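카라노 데스크 매트 CM-2 제품 안내

분류: 사무용품 > 책상 보호 매트
제조: Carano
판매: Stanel 사무용품
규격: 폭 100cm, 앞뒤 30cm
색상: 먹색, 모래색
재고: 먹색 있음, 모래색 입고 미정

책상 매트라는 물건을 저는 오랫동안 믿지 않았습니다. 판매하는 쪽에서 이런 말을 쓰면 이상하게 들리겠지만, 저희 매장에서 반품률이 가장 높은 품목이 책상 매트였던 시기가 꽤 길었습니다. 상자에는 늘 비슷한 문구가 적혀 있습니다. 손목이 편해진다, 집중력이 올라간다, 책상이 새것처럼 유지된다. 손목이 편해진다는 말은 두께와 팔 높이를 함께 따져야 나올 수 있는 말이고, 집중력에 대해서는 근거를 본 적이 없습니다. 책상이 덜 긁힌다는 것 정도가 그나마 확인할 수 있는 주장입니다.

CM-2도 제조사 소개 자료에는 '업무 몰입을 돕는 표면'이라고 되어 있습니다. 이 페이지에서는 그 표현을 쓰지 않기로 했습니다. 아래는 저희가 직접 깔아 놓고 써 본 내용과, 제조사에 문의해서 답을 받은 내용입니다. 답을 받지 못한 부분은 받지 못했다고 적었습니다.

소재와 두께

윗면은 폴리우레탄 계열 합성피혁이고 바닥면은 얇은 코르크입니다. 제조사는 '프리미엄 비건 레더'라고 부르는데, 합성피혁이면 합성피혁이라고 쓰는 편이 구매하시는 분께 도움이 된다고 생각합니다. 천연가죽의 냄새나 질감을 기대하고 사시면 실망합니다. 만졌을 때 느낌은 다이어리 표지와 비슷합니다.

두께는 얇은 편입니다. 푹신한 것을 찾으신다면 맞지 않습니다. 대신 매트 끝에 팔뚝이 걸리는 느낌이 적고, 종이를 매트와 책상에 걸쳐 놓고 써도 단차가 크게 거슬리지 않았습니다. 볼펜으로 눌러 쓰면 자국이 남습니다. 얕은 자국은 하루쯤 지나면 옅어졌지만 연필을 세워서 꾹 누른 자리는 그대로였습니다. 제조사 자료의 '자국 복원' 항목은 그래서 반만 맞습니다.

크기에 대해

폭 100cm라고 하면 넓어 보이는데, 앞뒤가 30cm밖에 되지 않는다는 점을 먼저 보셔야 합니다. 키보드와 마우스를 나란히 놓는 용도로는 넉넉합니다. 노트북을 올리고 그 앞에 공책까지 펼치겠다면 부족합니다. 저희에게 들어온 교환 요청 가운데 상당수가 이 문제였고, 상품 사진만 보고 책상 전체를 덮는다고 생각하신 경우가 많았습니다. 주문 전에 신문지나 포장지를 같은 크기로 잘라 책상에 하루만 깔아 보시기를 권합니다.

제조사는 상위 제품인 Dilum 시리즈에 앞뒤가 더 긴 규격이 있다고 안내합니다. 다만 가격 차이가 크고, 윗면 소재가 다르다는 설명 외에 무엇이 더 나은지는 문의해도 구체적인 답이 오지 않았습니다. 저희는 아직 Dilum을 취급하지 않습니다.

밝은 나뭇결 책상에 깔아도 되는가

가장 많이 받는 질문입니다. 요즘 사무실에는 연한 나뭇결 상판이 흔하고, 이런 상판은 어두운 상판보다 얼룩과 변색이 눈에 잘 띕니다. 매트를 오래 깔아 두면 덮인 자리와 드러난 자리의 색이 달라질 수 있습니다. 햇빛이 드는 창가 자리라면 더 그렇습니다. 책상을 보호하려고 산 매트가 책상에 네모난 흔적을 남기는 셈인데, 어느 회사 매트를 써도 생길 수 있는 일이고 CM-2도 예외로 볼 이유가 없습니다.

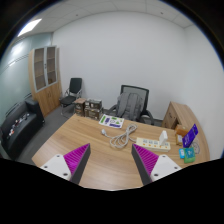
Woo, 12월

매장 사무실에서 먹색 한 장을 시험용으로 깔아 두고 있습니다. 책상은 평범한 사무용이고 특별히 조심해서 쓰지 않았습니다. 커피를 흘린 적이 있고, 택배 상자를 올려놓고 칼로 뜯은 적도 있습니다. 커피는 바로 닦았더니 남지 않았습니다. 칼자국은 남았습니다. 합성피혁이니 당연한 결과지만, 제조사 자료에 '스크래치 방지'라는 말이 있어서 적어 둡니다. 손톱이나 열쇠가 스치는 정도에는 괜찮았고, 날카로운 것에는 약합니다. 재단용 매트 대신 쓸 물건이 아닙니다.

바닥면 코르크는 예상보다 덜 밀렸습니다. 마른 책상에서는 마우스를 거칠게 움직여도 자리를 지켰습니다. 문제는 먼지입니다. 코르크 쪽에 먼지가 끼면 미끄러지기 시작하고, 물걸레로 세게 닦으면 가루가 조금 묻어납니다. 마른 솔로 털어 내는 쪽이 나았습니다. 물기가 있는 책상에 바로 까는 것은 피하십시오.

말려 있던 자국도 자주 묻습니다. 제품은 원통 상자에 말려서 옵니다. '펼치면 바로 평평해진다'고 되어 있는데, 저희가 받은 것은 양 끝이 들떴습니다. 반대로 살짝 말아 두었다가 두꺼운 책을 올려 놓으니 이틀 뒤에 가라앉았습니다. 겨울에 배송된 것은 더 뻣뻣하니 방 온도에 두었다가 펴십시오. 급하다고 드라이어를 대면 표면이 울 수 있고, 이렇게 손상된 제품은 교환이 되지 않습니다.

냄새

있습니다. 상자를 열면 합성피혁 특유의 냄새가 나고, 예민한 분은 며칠 동안 신경이 쓰일 수 있습니다. 창가에 걸어 두면 빨리 빠집니다. 제조사는 '무취'라고 표기했다가 저희 문의 이후 국내용 설명서에서 그 단어를 뺐습니다. 상자 옆면에는 여전히 남아 있습니다.

마우스 인식

광학식 마우스 여러 종류를 써 봤고 일반 사무 작업에서 커서가 튀는 일은 없었습니다. 모래색은 표면 무늬가 조금 더 거칠어서 마우스 밑면이 긁히는 소리가 납니다. 조용한 사무실이라면 먹색이 낫습니다. 게임용으로 적합한지는 저희가 판단할 수 없습니다. 제조사 자료에 있는 '정밀 트래킹'이라는 문구는 시험 조건이 공개되어 있지 않아 옮기지 않았습니다.

구매 후기에 대해

제조사 누리집에는 후기가 2,141건 올라와 있고 평점이 매우 높습니다. 저희는 이 숫자를 크게 참고하지 않습니다. 읽어 보면 배송이 빨랐다는 글과 색이 예쁘다는 글이 대부분이고, 반년 넘게 쓴 사람의 글을 찾기 어렵습니다. 책상 매트는 처음 며칠은 무엇을 사도 만족스럽습니다. 가장자리가 들뜨는지, 팔이 닿는 자리가 번들거리는지는 시간이 지나야 보입니다.

저희 매장 후기는 현재 114건입니다. 별점 평균은 따로 표시하지 않고 낮은 점수의 글이 먼저 보이도록 정렬했습니다. 불만은 크기, 냄새, 말림 순으로 많습니다. 가장자리 마감이 뜯어졌다는 글도 있는데, 모두 초기 생산분이었다는 것이 제조사의 설명입니다. 지금 들어오는 제품은 박음질 간격이 전보다 촘촘한 것을 확인했습니다. 그것으로 문제가 해결됐는지는 더 두고 봐야 합니다.

관리 방법

평소에는 마른 천이면 충분합니다. 얼룩은 물을 꼭 짠 천에 중성세제를 조금 묻혀 닦고 마른 천으로 다시 닦습니다. 알코올 물티슈를 매일 쓰면 윗면 광택이 얼룩덜룩해집니다. 손소독제를 흘린 자리도 마찬가지였습니다. 한 달에 한 번은 매트를 걷어 책상 면을 닦고, 매트를 깐 위치를 조금씩 옮겨 주면 색 차이가 덜 도드라집니다. 뜨거운 머그잔은 받침을 쓰십시오. 전용 클리너를 함께 팔자는 제안이 있었지만 중성세제와 차이를 느끼지 못해 들이지 않았습니다.

이런 분께는 권하지 않습니다

이미 상판이 튼튼하고 책상에 불만이 없는 분. 두툼한 손목 쿠션을 찾는 분. 글씨를 많이 쓰는 분이라면 단단한 고무판이 더 쌉니다. 책상 전체를 덮고 싶은 분은 크기가 모자랍니다.

유리 상판이 차갑거나 시끄러워서 불편한 분, 회사 책상에 흠집을 내면 곤란한 분이라면 써 볼 만합니다.

구성품

매트 1장, 고정용 띠 1개, 설명서. 띠는 보관할 때 쓰는 것이고 책상에 고정하는 부품은 들어 있지 않습니다.

교환 및 반품

펼쳐 본 제품도 사용 흔적이 없으면 반품을 받습니다. 다시 말아 넣을 때 접히지 않게 해 주십시오. 접힌 자국은 펴지지 않습니다. 냄새 때문에 반품하시는 경우 왕복 배송비는 구매자 부담입니다. 이 페이지에 냄새가 난다고 적어 두었기 때문입니다.

오후 2시 이전 주문은 당일 발송합니다. 모래색 입고 알림은 상품 문의란에 남겨 주시면 순서대로 연락드립니다.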